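为什么窗户会“出汗”?

冬天的早上,你拉开窗帘,有时会看到玻璃上蒙着一层白白的雾。用手指在上面画一道,指尖就湿了。再过一会儿,小水珠变大,沿着玻璃流下来,在窗台上积成一小摊。

外面没有下雨,窗户也关得很严。这些水是从哪里来的呢?

看不见的水

屋子里的空气中一直有水。这种水叫作水蒸气,它是气体,没有颜色,也没有味道,所以我们看不见它。

水蒸气的来源很多。妈妈煮面的时候,锅里的水会变成水蒸气。洗完澡,浴室里到处都是水蒸气。晾在屋里的衣服慢慢变干,衣服里的水也跑到了空气里。花盆里的植物会从叶子上放出水蒸气。你自己也一样,每呼一口气,都会带出一点点水。

有人以为锅上冒的“白气”就是水蒸气,其实白气是很多很小的水滴。水蒸气刚离开热水时还看不见,遇到比较凉的空气,变成了小水滴,我们才看见它。

暖空气和冷空气

空气里能有多少水蒸气,跟温度有关系。天气暖和的时候,空气里可以有比较多的水蒸气。温度降下来,能留在空气里的水蒸气就少了,多出来的那一部分会变成水滴。水蒸气变成水,叫作凝结。

冬天,屋里开着暖气,屋外很冷。玻璃夹在中间,它的里面那一侧也比屋里的空气凉。贴近玻璃的空气跟着变凉,里面的水蒸气就凝结在玻璃上。刚开始水滴非常小,密密地排在一起,看上去像雾。小水滴碰到一起,合成大水滴,太重了,就往下流。

窗户的下半部分常常比上半部分更湿。冷空气比较重,会往下沉,所以玻璃下面的部分往往更凉。流下来的水也会停在那里。

夏天也会出汗

凝结不只发生在冬天。夏天从冰箱里拿出一瓶水,放在桌上,瓶子外面很快就湿了。瓶子没有漏,外面的水来自空气。

如果夏天开着空调,屋里很凉,外面又热又潮,窗户有时也会出汗。这时候水珠在玻璃的外侧,从里面怎么擦也擦不掉。想一想,为什么这一次水珠跑到外面去了?答案和冬天一样:水珠总是出现在挨着暖湿空气的那一面。

草叶上的露水也是这样来的。晴朗的夜里,草叶变得很凉,空气中的水蒸气就在叶子上凝结成露珠。太阳出来以后,露珠又会变回水蒸气。

窗花是什么

在很冷的地方,玻璃上出现的不是水珠,是冰。如果玻璃的温度低于零摄氏度,水蒸气可以不经过水,直接变成冰晶,这叫作凝华。冰晶从玻璃上的小划痕或者灰尘那里开始长,一枝一枝地伸出去,像羽毛,也像树叶。人们叫它冰窗花。

到了二月,北方有些老房子的窗户上还能看到冰窗花。现在很多房子装了双层玻璃,两层玻璃中间隔着空气或者别的气体,热量不容易跑出去,里面那层玻璃没那么凉,冰窗花就少见了。

做个小实验

你可以自己试一试。需要准备3个一样的玻璃杯、一些冰块、凉水和一块干毛巾。

第一个杯子装冰块和凉水。第二个杯子装跟房间一样温度的水。第三个杯子空着。把杯子外面擦干,并排放在桌上,等14分钟,再用手指摸一摸每个杯子的外面。

如果屋里的空气比较潮,装冰水的杯子外面会有水珠,另外两个还是干的。如果三个杯子都是干的,说明屋里的空气很干燥,可以拿到刚洗过澡的浴室里再做一次。浴室的地面很滑,请让大人帮你拿杯子。

还可以在冰水里滴一点食用色素。杯子外面的水珠会有颜色吗?先猜一猜,再去看。

窗户出汗要不要紧

偶尔有一点水珠没有关系,用干布擦掉就行。如果窗户每天都很湿,木头窗框会慢慢变形,油漆会起皮,墙角还可能长出黑色的霉点。霉菌对身体不好,有的人闻到会咳嗽。

想让窗户少出汗,可以这样做:做饭和洗澡的时候打开排气扇;每天开一会儿窗,让潮湿的空气出去;不要把湿衣服挂在窗边;白天拉开窗帘,让暖空气吹到玻璃上。

词语表

水蒸气:气体状态的水,看不见。
凝结:水蒸气变成水。
凝华:水蒸气直接变成冰。
蒸发:水慢慢变成水蒸气,跑到空气里。

更新日期:2025-08-30

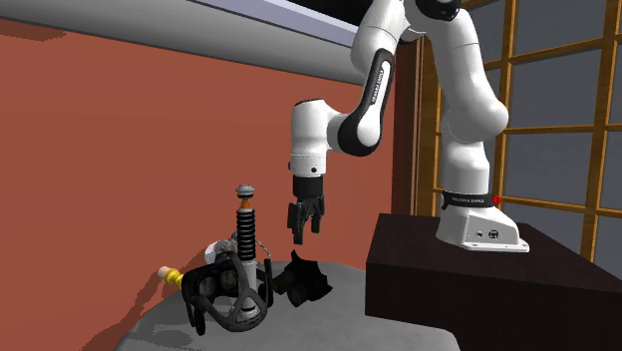
图:带木格的大窗,旁边是一面红褐色的墙(电脑绘制)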